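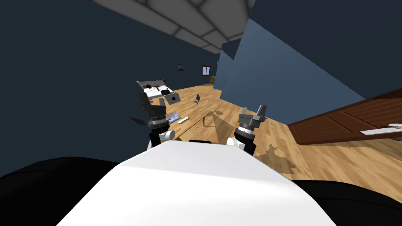 Simulated two-arm robot in a furnished bedroom from the Rillilov test set. Render: Skerkitz

Skerkitz Releases Results for Rillilov Control Method

Skerkitz has published results for Rillilov, a method for training household robots in simulation. A single policy was trained on 2,645 simulated runs and tested in 40 room layouts, with wall colors, floor textures and furniture positions changed between layouts.
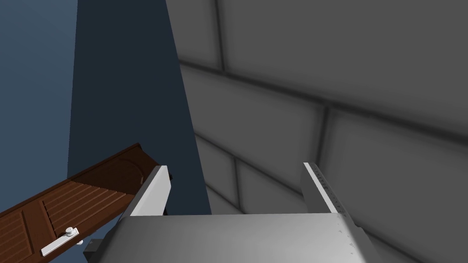
Wrist views are processed separately from the body view and merged only at the last stage of the network. Removing the wrist input lowered the task success rate by 13 percentage points.

"The next step is a check on hardware," said Kaisu Kauppinen, research lead at Skerkitz. The code will be released in December.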